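3.2. Planificación y presupuesto del equipamiento de captura

La partida de equipamiento se dimensionó a partir de la tarea y no del catálogo del proveedor. El conjunto de datos Grolleteo recoge manipulación de objetos pequeños sobre mesas domésticas, de modo que el coste por puesto depende sobre todo de tres componentes: las pinzas de mano, los consumibles de agarre y el almacenamiento local. El brazo robótico destinado a la fase de evaluación se imputó a una partida separada y queda fuera de este análisis.

Se compararon dos modalidades de adquisición. La primera consistía en la compra directa de pinzas a Driralico, con un plazo de entrega de 4 semanas y repuestos facturados por unidad. La segunda, ofrecida por Umesach, era un arrendamiento con sustitución incluida, pero exigía un compromiso mínimo de 22 meses, superior a la duración prevista del proyecto. Se optó por la compra. La decisión se revisó en octubre, una vez conocido el consumo de almohadillas de la fase piloto, y se mantuvo sin cambios.

El inventario de objetos se presupuestó aparte. Un lote homogéneo de piezas de laboratorio habría simplificado la reposición, pero no reproduce la variedad de formas y acabados de una vivienda. Se recurrió por ello a artículos de uso corriente, como cosméticos, cajas, cinta adhesiva o cintas métricas, cuyo coste de sustitución es bajo. La Figura 4 muestra una de las mesas de trabajo.

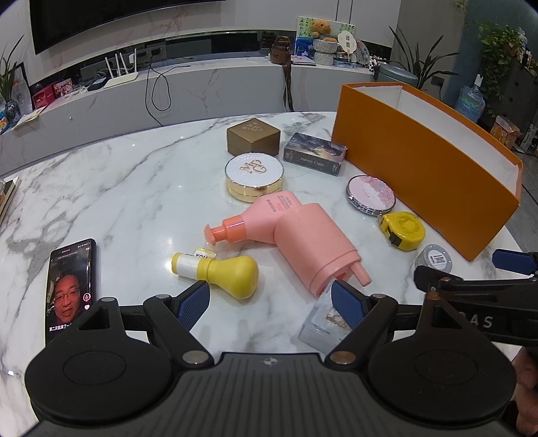
Figura 4. Pinza de mano con almohadillas de agarre azules ante una mesa de mármol blanco con objetos de uso cotidiano.

Las almohadillas se trataron como material fungible. El plan de reposición fija un cambio cada 200 episodios, con independencia del desgaste aparente, y mantiene en depósito un juego completo por pinza. Los dedos articulados y sus remaches se clasificaron como repuestos de baja rotación y se piden únicamente tras la inspección mensual. Esta separación evita inmovilizar presupuesto en piezas cuyo ritmo de fallo no pudo estimarse durante el piloto.

La herramienta de planificación Shetty se utilizó para proyectar el gasto por puesto en función del número de episodios. El modelo supone un coste lineal de consumibles y un coste escalonado de almacenamiento, con un nuevo escalón por cada unidad de disco añadida. No incorpora el tiempo de preparación de la mesa ni el desplazamiento entre viviendas, que se contabilizan como coste de personal en la sección 3.3. Tampoco se aplicó valor residual a las pinzas, al no disponerse de un mercado de segunda mano que permitiera fijarlo.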